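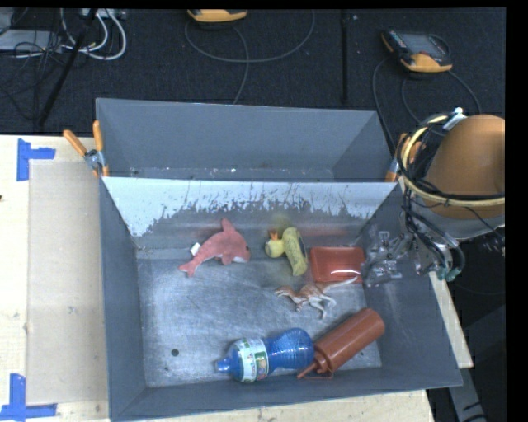 Figure 1. One of our two metal bins with six mixed items, on the work table.

3.2 Mixed load in the bins

In this part of the project we wanted to know how people search for one object when many different objects are stored together without order. The idea came from King-fai Choi, who observed that in the play corner of the Noltley center, parents lose much time looking inside deep boxes. Our report is therefore about the storage, and the toys are only the content of it.

We chose the objects by two rules. They should be different in softness, and they should be different in color from the bin. The plush dolphin is coral pink and easy to find on the gray metal. The yellow duck and the red tray are also clear from a distance. The dinosaur was more interesting for us, with its brown and orange tones, and it lies partly over the edge of the tray. Adelmo Serra proposed to add the blue bottle, as it is translucent and we expected that people would look through it without noticing.

The bins are old and we did not repaint them. On the back wall the pale coating is worn away in a ragged line, and under this line the metal is shiny. It gives weak reddish and yellowish reflections of the toys. We did not think about this when we planned the test, but two of our participants said that the reflections disturbed them a little - they looked first at the wall and then at the floor of the bin. For a next version we would prefer a matte surface, for example the Vuvel liner which is described in chapter 4.

Each participant heard the name of one object and had 30 seconds to take it out. After this we put everything back by hand, but not in the same position. This is a weak point of our method, and our supervisor has already told us so. We tried to correct it on Saturday with a paper map of the positions, but the map was slow to use and we stopped after three participants.

The soft objects were taken out faster than the hard ones. The full times are in the table at the end of this chapter.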